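The shoe box on my desk

I kept the box when I bought the shoes last December. The shoes were fine. I wore them to work most days until the left heel went, and then I wore them to paint the bathroom, and after that they went out with the trash. The box stayed on the closet shelf with a few others until two weekends ago, when I finally got around to the desk.

The desk had gotten bad. I pay bills there, I work there three days a week, and it is also where I empty my pockets. Receipts had worked their way under the keyboard. There was an envelope from Orkell, my renters insurance, that I had opened and put down in the spring and then used as a coaster. I had been meaning to buy one of those desktop organizers with the drawers. The one I liked was $40 at the office store in Grirnivstead and the drawers stuck on the floor model, so I came home and looked in the closet. 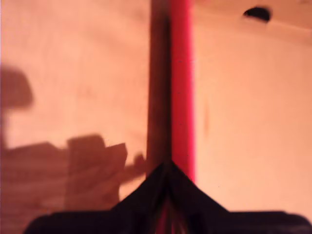 Why a shoe box

It's the right size. Letters go in standing up if you turn them sideways, and a folded sheet of printer paper fits flat. Mine is a Nike box, a women's-section sort of pink that turns red depending on the light, and I can find it from across the room. Boot boxes are too deep. I tried one and everything at the bottom was lost to me in a week. Kids' shoe boxes are good for batteries and not much else.

I also like the half-circle cut into the rim. It's meant for a finger, and that's how I use it, to drag the box toward me when it has gotten pushed back toward the monitors.

What went in

I took everything off the desk first and put it on the bed. This was a mistake only in that I started at nine at night. Then I sorted by what I would need again. Receipts I could still return something with. The insurance letter. The car registration. A check from my cousin Emiliano Barroso for concert tickets, which I should have deposited months ago and have now deposited. The letter from the building about unit 615, which is not my unit, but they keep putting that mail in my slot and I keep meaning to walk it upstairs.

Cables I did separately. I had thought I would put them in the same box, with a piece of cardboard down the middle as a divider. I did that for one evening. The divider fell over every time I pulled out a charger, and the receipts ended up wrapped around the plugs. Cables are now in a second box on the closet shelf, apart from the ones I use every day, which just live on the desk.

The part I got wrong

My first spot for it was on the floor next to the chair. Out of sight, and I kicked it. Then I moved it to the windowsill, where it blocked the blind. Now it sits on the desk in front of the screens, and I was ready to be annoyed by that.
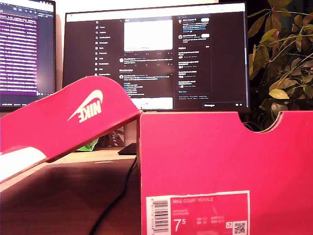 I'm not, so far. Paper goes in when I sit down and I go through it on Sunday before I eat. If I have to get up and walk to a box, I don't use the box. Iveta Tóth at work told me the same thing about her recycling bin, that she moved it four feet and started recycling.

One thing I'd do differently is the lid. I wanted to cut it off and use it as a tray for pens, and I might still. For now I leave it on. With the lid closed I tend to put a coffee mug on top, and then I have to move the mug to file a receipt, so the receipt goes next to the mug, and there we are again. If you don't drink coffee at your desk this won't matter.

I haven't covered it with contact paper or anything like that. Kvido Kolář left a comment on my pantry post saying he wraps all of his in brown paper so they match. I believe it looks better. I have no plans to do it. The size label is enough of a label for me, and I know what's inside.
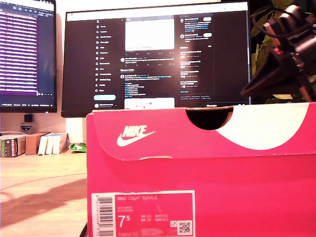 The Court Royale box at its current spot on the desk, 7.5 label facing out.

I threw out most of a grocery bag of paper and shredded the rest at the library, which lets you use the machine free on weekday mornings. The electric bill I was sure I'd lost was in the pile too. It was already paid.

Next is the closet shelf itself, where the rest of the boxes are. At least one has photos in it from my parents' house, and I'm going to need a whole weekend for that one, and probably my sister on the phone. I'll post when it's done.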